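Records Platform Move: Frequently Asked Questions

Last updated 19 Jun 2023

These questions came in from clinics, pharmacies and software vendors that connect to the Altora patient records service. Answers apply to all connected sites unless a section says otherwise.

General

What is changing?

The Altora records service is moving from its old servers to a container platform in a private cloud. The database, the web portal and the messaging service all move. The print service stays where it is for now and will be looked at separately.

Why is it moving now?

The old servers are out of vendor support, and they can't be expanded quickly when demand goes up. During the last flu season some sites waited over 12 seconds for a patient record to open. On the new platform, extra copies of the busy services can be started within minutes.

Who is running the move?

Hrynyshyn is the hosting provider and is in charge of the platform itself. Altora's own staff are in charge of the application, the data and user support. If you have a question and don't know where to send it, send it to the Altora service desk and it will be passed along.

When does my site move?

There are 56 connected sites, and they are being moved in groups. Your site contact will get a notice with your date. All groups are planned to be finished by the end of November. If your date falls in a bad week (an audit, an office move, a holiday closure), reply to the notice and ask for a later group. Requests made after the final confirmation may not be possible to meet.

Can we stay on the old system?

No. The old servers will be turned off once the last group has moved.

Accounts and sign-in

Will my username or password change?

Usernames stay the same. Passwords carry over too, but anyone whose password is older than the current limit will be asked to set a new one the first time they sign in.

Do I need to set up two-step sign-in again?

If you use the Stadard authenticator app, no. Your existing registration moves with your account. If you use text message codes, you will be asked to confirm your phone number once. Hardware keys need to be registered again under Profile, then Security.

What happens to shared accounts?

Shared accounts are not being moved. Any front desk or ward login used by more than one person must be replaced with individual accounts before your date. The site administrator can create these in the admin page, and there is no charge for them.

I have access at more than one site. Which date applies to me?

Each site's records move on that site's date. Until all of your sites have moved you will see two tiles on the sign-in page, marked Current and New. Pick the one that matches the site you are working for that day. A patient search in one will not find visits entered in the other, although the shared summary (allergies, immunizations, active medications) is kept in step between them.

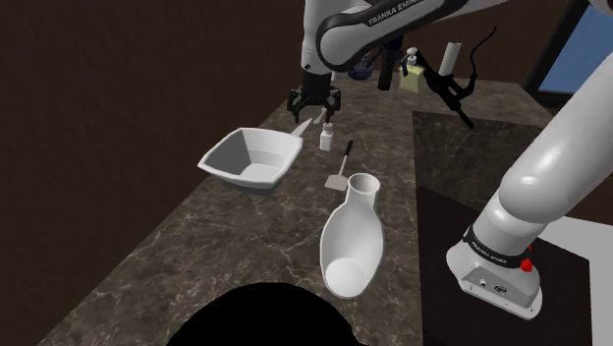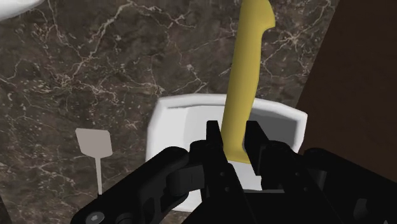
Data and downtime

How long will the service be down?

Plan for one overnight outage at your site. The exact window is in your notice. During the window the portal will be read-only at first and then unavailable.

What should we do for patients seen during the outage?

Use your normal downtime forms. A printable summary list can be downloaded from the portal the afternoon before -- please do this even if you don't expect overnight patients. Enter the paper records after you get the all-clear message, and use the actual time of the visit, not the time of entry.

Will all of our history move?

Yes. Visit notes, results, scanned documents and immunization entries all move. Draft notes that were never signed will move as drafts and stay visible only to the person who wrote them. Saved searches do not move. If you rely on one, write down its filters before your date.

How do we know nothing was lost?

Record counts and checksums are compared before a site is opened on the new platform. If they don't match, the site is put back on the old system and given a new date. Your site contact will also be asked to check a short list of patient records by eye and sign off on them.

Where is the data held?

In two data centers, both in the same country as the current servers. Backups are encrypted and kept in the second location.

Interfaces and software vendors

Do lab and pharmacy links need any work?

Most do not. Links that go through the Trirkska gateway will be switched over for you. Links that connect straight to a server address will stop working and must be changed to the new host name before your date. The service desk can tell you which kind you have.

Do we need to change our firewall?

Probably, if outbound traffic is limited. The new address ranges are listed in the technical notes on the vendor page. Leave the old ranges open until you are told the old servers are off.

Is there a test environment?

Yes. Vendors can ask for a test account through the vendor page. Test data is made up and is reset every weekend, so don't keep anything there that you want back. Please don't load real patient records into it.

Are the message formats changing?

No. The only difference vendors may notice is that the acknowledgment message now includes a longer tracking number. If your software stores that value in a fixed-length field, check the length.

Support

Is there training?

The screens are almost the same, so there are no classes. A short guide covers the sign-in page, the new search box and the downtime download. Site administrators have a longer guide that includes account setup.

The portal looks wrong or won't load after the move. What should I try?

Clear the browser cache, close all browser windows and sign in again from the main page. Old bookmarks to inner pages won't work. If the problem continues, call the service desk and have your site code and the error text ready.

Is extra support available on moving day?

Yes. The service desk will have longer hours for the first two working days after each group moves. Calls about missing or wrong patient data are taken first -- say so at the start of the call. Everything else can go through the web form, which is answered in the order received.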